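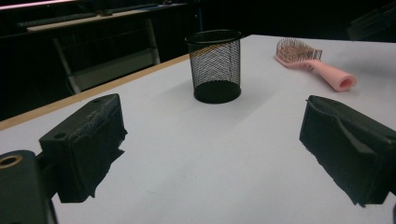

**讲义整理：Impi Leinonen**　｜　桌面整理与收纳基础　｜　第三讲　｜　2024年2月11日

## 一、本讲范围

前两讲讲了衣柜和抽屉，本讲只讲桌面。桌面和柜子的差别在于它没有门，放上去的东西随时看得见，也随时会被顺手放上别的东西。本讲用两件很普通的物品做例子：一个黑色金属网笔筒，一把粉色梳子。它们都在一张白色桌面上，桌边有一条浅色木质封边。

课前请读完《Brullska 居家整理读本》第37页到第二节结束。没有读本的同学可以到 Stakasitz 教室的书架上借，当天归还。

## 二、三个用语

后面会反复用到，先统一说法。

- **定点**：一件物品不用时应该回到的位置。定点要说得出具体地方，“桌上”不算定点，“桌面右后角的笔筒里”才算。
- **过境物**：暂时停在桌面上、定点在别处的物品。钥匙、快递单、水杯多半属于这一类。
- **立放与平放**：立放占的面积小，但需要容器支撑；平放省事，占的面积大，而且容易被压在别的东西下面。

笔筒是定点的载体。梳子平放在桌面靠右后方的位置，从归类上讲，它是定点物还是过境物，要看这张桌子的用途。书桌上的梳子一般按过境物处理，梳妆桌上的梳子可以按定点物处理。同一件东西换一张桌子，答案就不同，作业里请先写明桌子的用途，再下判断。

## 三、笔筒

网面笔筒的优点是轻，不积水，从侧面能大致看到里面装了什么。缺点是网眼会挂灰，细的东西（回形针、大头针、自动铅笔芯）可能从网眼里露出头来。底部封实的款式比全网的好用，碎屑不会直接漏到桌上，不过要定期倒一次。

选尺寸的时候先量高度。按 Lam 工作坊给的练习数据，口径80毫米的圆筒适合一人份的常用笔，再大就容易变成杂物筒。这个数字记住即可，不必背换算。

放置位置按惯用手决定：

1. 右手写字的人，笔筒放右后方，手不必越过纸面。
2. 左手写字的人相反。
3. 两人共用的桌子放正中靠后，各自伸手的距离相同。

笔筒不要贴着桌沿放，抽笔时容易带倒。

## 四、梳子

这把梳子的手柄是空心管状的，末端敞口；梳头镂空，梳齿排成长方形，看上去有金属光泽，齿尖是铜色的。它的几个特点都和收纳有关。

镂空的梳头通风，清理头发也方便，但放进布袋里齿尖会勾线。空心手柄可以套在细的挂杆上，也可以用绳子穿过去挂起来，前提是先确认另一头是否相通。敞口处容易进灰，长期平放的话要用棉签擦。

常有同学问，梳子能不能插进笔筒。能插，但我不建议。手柄朝下时重心偏高，轻的网筒容易翻；梳头朝下时齿尖会卡在网眼里，拔出来连筒一起带走。头发落进笔筒也难清理。梳子另配一个筒，或者放进抽屉里的浅盒，两种办法都可以。

清洁步骤：

- 用尖尾梳或牙签把缠住的头发挑起来，从根部剪断后取下。
- 温水加少量洗发水，用旧牙刷沿着齿的方向刷，不要横着刷。
- 冲净，甩水，齿面朝下晾在毛巾上。
- 带金属的梳齿不要久泡，泡几分钟就够。

## 五、擦白色桌面

白色桌面显脏，顺着光看和侧着光看结果不同。擦完以后蹲下来，从桌沿的高度看一遍，指印和水痕会比较清楚。封边与桌面相接的缝里容易积灰，用干的软刷先扫，再用拧干的布擦。水不要留在缝里。

笔筒底下要挪开擦。习惯绕着东西擦的话，过几周会留下一个圆印，颜色比周围深或浅都有可能。

## 六、课堂练习

两人一组，每组一张桌子，时间20分钟以内。

第一步，把桌上所有东西拿到旁边的托盘里。第二步，擦桌面。第三步，一件一件放回去，每放一件就说出它的定点；说不出的留在托盘里。第四步，处理托盘：回抽屉、回别的房间，或者装进过境盒。

过境盒可以用 Celulham 教室提供的纸盒，编号249的那一批盒盖偏紧，开的时候按住两侧。

## 七、作业

选家里一张桌子，写一页记录，内容包括：

- 桌子的用途和使用人
- 每件定点物的位置
- 过境物最多的时段
- 一件你改了位置的物品，改之前在哪里，改之后在哪里

七月的复习课会把这份记录拿出来对照，请留好原稿。交作业时在右上角写学号，不写学号的我只能放在讲台上等人来认。

补充阅读：读本附录中关于浴室台面的一节，潮湿环境下梳子和剃刀的放法与本讲不同，下一讲开头会用到。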